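3.2 Cup Choice and Staining Judgments

The second part of the Guthrie survey dealt with how people decide that a drinking cup is clean enough to use again. Earlier work on shared kitchens has looked mostly at who does the washing and how often. We were interested in a narrower question, the point at which a person picks up a used cup, looks into it, and either fills it or puts it in the sink. Answers to this question matter for water use, and they matter for the small disputes that come up in workplaces where cups are held in common.

Respondents were recruited at two sites. The Lernineck site is an office building with one kitchen on each of 3 floors. The Utus site is a residence hall for older students, where the kitchens are larger and the cups are replaced less often. A total of 1,345 questionnaires were returned in May, and we discarded 17 of them for missing pages. The written items covered rinsing habits, use of detergent, and sharing. The same form was used at both sites, with the order of the last two sections switched at Utus.

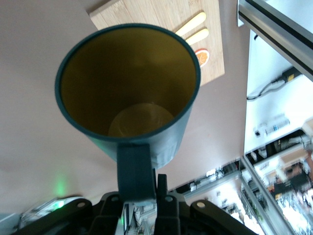
Figure 4. A cup with a dark outer surface and a lighter interior.

Tea and coffee drinkers gave different reasons for washing a cup. Coffee drinkers mentioned smell first and appearance second. Tea drinkers mentioned appearance first, and many wrote about the brown line that forms at the level where the tea was left standing. Several respondents at Utus said they did not count this line as dirt and would reuse the cup after a rinse with cold water. The color of the inside came up often in these comments. In a cup such as the one in Figure 4, where the walls are a muted olive-yellow and the base looks paler than the walls, the light falling into the cup changes how each part is judged. Respondents who owned cups with white interiors reported washing them more often than those who owned cups with dark ones, and a few said that they had bought dark cups for this reason. We did not ask about interior color directly in the first version of the form, so these comments come from the open section only and should not be read as a measured effect.

Sharing changed the pattern. When the cup was the respondent's own, a rinse was the most common treatment between drinks on the same day. When the cup was taken from a common shelf, most respondents washed it with detergent before use, even if it had been put away clean. This was true at both sites and was stronger at Lernineck. One written answer from that site reads, "I know it has been washed. I wash it anyway." Similar remarks appear in the Gako diaries, which were kept by residents of a single apartment block and are discussed in Section 4.

To see whether reported habits matched what people did, we drew a smaller group of 100 respondents and asked them to keep a log for one working week. Each entry gave the drink, the time, and the treatment of the cup afterward. The logs showed more rinsing and less washing than the questionnaires had suggested. The gap was widest in the late afternoon, when cups were often left on desks overnight and dealt with the next morning. Entries made the next morning were also shorter, and some gave no treatment at all. We coded these as missing.

Two limits should be noted. The logs were kept by people who had agreed to do so, and they may be more careful than the others. Also, neither site had a dishwasher in working order during the study period. The machine at Lernineck has been replaced, and a repeat of the log with the same form is planned there.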